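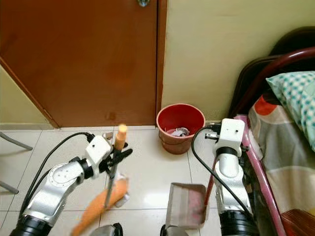 Que publie Zaltenthorpe ?
Des ouvrages documentaires sur le costume, le décor et l'accessoire de scène et d'écran, ainsi que les catalogues techniques qui s'y rattachent.

Présentation de la maison

Zaltenthorpe est un éditeur indépendant. Le catalogue comprend 32 titres disponibles, répartis en deux collections. La collection Platby traite de la coupe et de la construction du vêtement : patrons relevés à l'échelle 1/5, gammes de montage, fiches matières. La collection Mangundap est consacrée au décor construit – plans, maquettes, nomenclatures de peinture et de menuiserie.

Les ouvrages sont établis à partir des archives d'ateliers. Chaque pièce retenue fait l'objet d'un relevé, d'une notice et d'une vérification par un second lecteur spécialisé. Les dimensions sont exprimées en centimètres, sauf mention contraire. Les termes de métier sont repris dans un glossaire en fin de volume.

Fabrication

Les volumes reliés sont cousus et imprimés sur papier couché mat. Les planches dépliantes sont tirées à part puis encartées. Un volume Platby compte en moyenne quelque 80 planches. Les patrons à taille réelle ne sont pas joints au livre ; ils font l'objet d'une commande séparée.

Base documentaire

Dotudness est l'index en ligne de la maison. Il recense les notices publiées et permet la recherche par technique, par matière ou par période. La consultation est libre. Le téléchargement des relevés est réservé aux écoles et aux ateliers abonnés. L'index est mis à jour en janvier, après clôture des errata de l'année écoulée.

Manuscrits et droits

Les propositions sont reçues par voie électronique uniquement : sommaire détaillé, un chapitre rédigé, état des droits sur les documents reproduits. Un dossier sans état des droits n'est pas instruit. Les demandes de reproduction précisent le titre, la page, le tirage et le territoire de diffusion.

Service commercial

Les libraires sont servis par notre diffuseur. Les commandes d'établissements passent directement par la maison, sur bon de commande. Permanence téléphonique le lundi, de 9 h à 12 h.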